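Guides > Moving and Storage > Flat-pack
Last updated: December 7, 2019

Section 5: Taking the Metwood shelf unit apart for a move

I've moved my Metwood three times now, and the first time I did it badly, so learn from my wobbly shelves! Set aside an evening for it and put the kettle on first.

1. Empty every shelf, top one first. I start at the top because the unit gets tippy if all the weight is up there.

2. Undo the wall strap. It's the little Derov bracket at the back, and you want the short screwdriver (the long one won't fit behind the side panel, I've tried).

3. Lay the unit on its back on an old blanket. Get someone to help you with this bit.

Caution: don't drag it by the side panels. The dowels snap, and spares took me 10 days to get hold of.

4. Turn each cam lock anticlockwise until it stops, then lift the shelves out. There are 20 locks in the tall version. If one's stiff, wiggle the shelf a bit and try again – please don't force it.

5. Pencil a number on the underside of each shelf as it comes out. Mine still say "5, NOT 4" from last June.

6. Put the fixings in a freezer bag and tape the bag to the back panel. Ordinary clear or yellowish packing tape is fine, but keep it off the veneered side, it pulls the finish up.
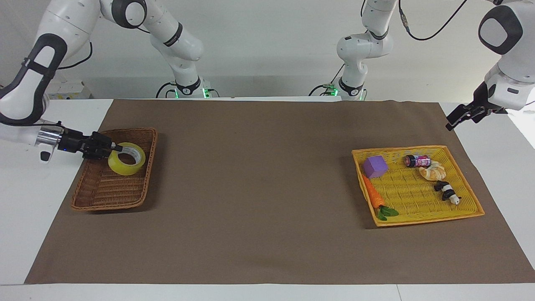

Fig. 5.1 Roll of packing tape and wicker basket.

7. Stack the panels with the faces together and a sheet of card between each pair, then tape the card (only the card!) round the corners.

Note: if you've got the glass doors, they come off before step 3. See Section 6 for the hinges.

Questions? Write to the Clarkuren guides desk | © Clarkuren 2019 | Back to top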